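How to touch up a painted wall so the patch doesn't show

Most touch-ups fail for the same reason: the new paint is put on too thick and over too small an area. The steps are simple and take less than an hour, not counting drying time.

You will need filler, a putty knife, fine sandpaper, a damp cloth, a 2 inch brush, a small foam roller and the original paint. I use Broser filler, but any lightweight one is fine.

1. Wash the spot with a damp cloth and let it dry.

2. Press filler into the hole and scrape it level. Deep holes need two passes.

3. Sand lightly when the filler is hard. Run your fingers over it. If you can feel an edge, keep sanding.

4. Prime the filler. Bare filler soaks up paint and leaves a dull spot.

5. Stir the paint well, then roll on a thin coat. Work outward with less and less paint on the roller.

6. Wait for it to dry before you judge the color. Add a second thin coat if needed.

Near outlets, turn off the power at the breaker before you take the plate off.

Plain white walls

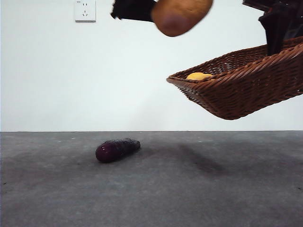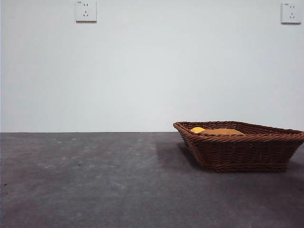
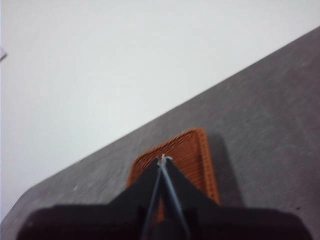
If the can is gone, cut out a chip the size of a quarter behind a plate and have the store match it. Gilberto Cáceres at Satti matched mine on a Friday for $11. Write the room and the paint code on the lid before you put the can away.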